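Keane Missing Persons Helpline: Progress Report to the Plavis Fund
Period covered: January to June
Prepared by Védís Gunnlaugsson, project lead
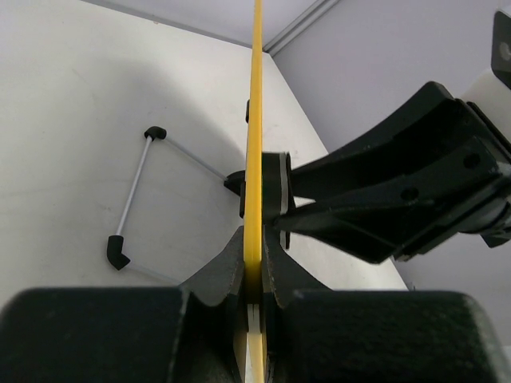 Yellow strip over a white tabletop.

Summary

The grant paid for the evening phone line, printed appeals and family support meetings. The phone line and the meetings are running as planned. Printing is behind.

Phone line

The line now opens at 5 p.m. on weekdays and closes at 10 p.m. We took 200 calls in the period, most of them from relatives. Calls with possible sightings go to the police desk the same night. We had trouble in January when the Hemis call system dropped the queue during busy hours. The supplier replaced the routing software in February and we have logged no dropped queues after that.

Appeals

We printed 3000 leaflets for the search along the Ploltotico river path and handed out most of them at bus stops, the ferry dock and the two supermarkets. The rest are at the Keane office. Poster printing for the older cases has not started. Families asked to approve the wording first, and 2 of them want newer portraits made. We expect to send the files to the printer in July.

Family meetings

Sixteen families are registered. The group meets every other Wednesday at 7 p.m. in the library annex. Attendance dropped in March and picked up again once we offered rides from the east side of the county. A counselor now attends every meeting – this was a condition of the grant and took longer to arrange than we had hoped.

Spending

Phone line and meeting costs are within budget. Printing is underspent for the reason given under Appeals. We ask to carry the unspent printing money into the next period.

Next period

Finish the posters, train new call takers for the late shift, and agree on a written procedure with the police desk for passing on sightings.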